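Plandach story group
Minutes, February meeting, 7 p.m.
Chair: Lionel Blackburn

1. Minutes of the last meeting were accepted with one fix: the well at Moroz dries up in chapter 3, before the caravan arrives.

2. Kekevico map. The road north of the salt flats is still missing. Lionel will redraw it at 300 miles end to end, so that two water stops are needed. The old survey marker stays dated 1691, even though it puzzles new readers.

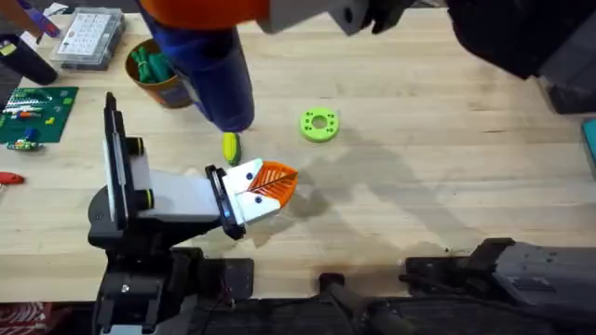
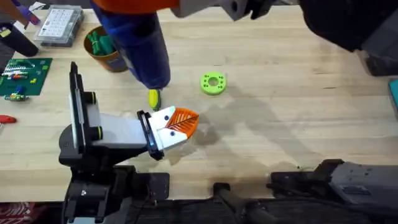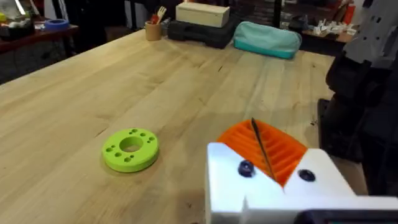 3. Trade rules for Ploneo. Traders need something to show at the gate, and paper passes were voted down because they would not last a season in the dust. The pass will be a thick disc like the green ring, with a big round hole in the middle and a circle of small holes around it. One small hole is plugged per visit — when all are plugged, the pass is void. Text to be added to the guide under entry 617.

4. Radio chapter. Held over. Two drafts disagree on who survives the tower, and both writers want another month.

5. Next meeting: same room, 7 p.m. Bring chapter 4 printed, double spaced.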